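Open loft at Jirard Sails, Mullby

Once a year, in April, Jirard opens its sail loft to the public, and the public turns up to ask why a new mainsail costs more than the car it drove there in. I have owned old boats long enough to know the answer, but I went anyway. They had promised coffee.

The loft is upstairs in what used to be a rope store, at the wrong end of Mullby harbor, past the fuel dock and a row of boats that have been "nearly ready" since I moved here. You take your shoes off at the top of the stairs. If you are planning to go next year, give some thought to your socks. I hadn't.

The floor is the thing to see. It's 56 feet of varnished boards, and the sewing machines sit down in pits so that the cloth slides across at floor level and the person sewing looks like someone steering a very small tank. A genoa for a cruising ketch was going through when I arrived. It takes two people to feed it and one to sew, and the talk between them is mostly the word "wait."

We were shown the difference between a sail with 3 seasons on it and the same sail new. Both were laid flat, and a batten was run across to show where the draft had wandered off to. The old one was in better shape than mine. I kept this to myself. A man next to me asked if a blown-out jib could be "taken in a little, like pants," and was told, kindly, that it could be, like pants, and that it would then fit like pants that had been taken in.

The storm sail talk was the reason I'd come. My own storm jib is bright orange and has been out of its bag twice, both times in the yard. The loft's view is that if you haven't set it in 15 knots you won't set it in 40, and that most of them fail on small stupid things: a sheet that isn't attached, a tack pendant that's too short, hanks seized up solid with salt. They had a rig mocked up against the wall with a furled headsail on it and let us try hoisting over the top of it. It went up fine indoors, in socks, with no wind and somebody holding my coffee. I'd put my odds on the foredeck at night a good deal lower.

Vieira had a table of blocks and clutches in the corner, all of which spun beautifully and none of which had a price showing. Plostitz, who weave the cloth, had sent sample squares and a machine that flogs a strip of fabric until it gives up. You could set the dial and watch. The crowd was bigger there than anywhere else in the building, and I stood in it for close to half an hour. Some 200 people came through over the day, by the look of the shoe pile, and I'd like whoever left in my left deck shoe to get in touch.

Practical notes, for anyone going. Parking is on the quay and floods on a spring tide. Bring your sail's measurements written down, as "about 30 feet, I think" gets you a polite smile and no quote. If you want your old sail looked at, get it there before ten, dry and folded, and not in a trash bag. They will look at it with you standing there, so bring some courage too. 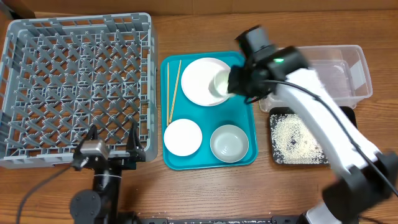
I came home with a quote for a new jib, two sample squares and a plan to spend nothing this season. The loft's parting advice was to clear out everything that keeps you from getting at the storm gear in a hurry, and on my boat that means the galley, which has been spreading into the sail locker for years. So the dishes are getting sorted too. The big gray dish rack is a candidate for going ashore: it's square, it has walls, and it takes up about the same room as a bagged storm jib. The teal tray stays, as a raised lip is worth having on anything that heels. The chopsticks can stay too. They stow anywhere, and they'd make a passable fid if it came to that. The quote is stuck up over the chart table, facing the wall.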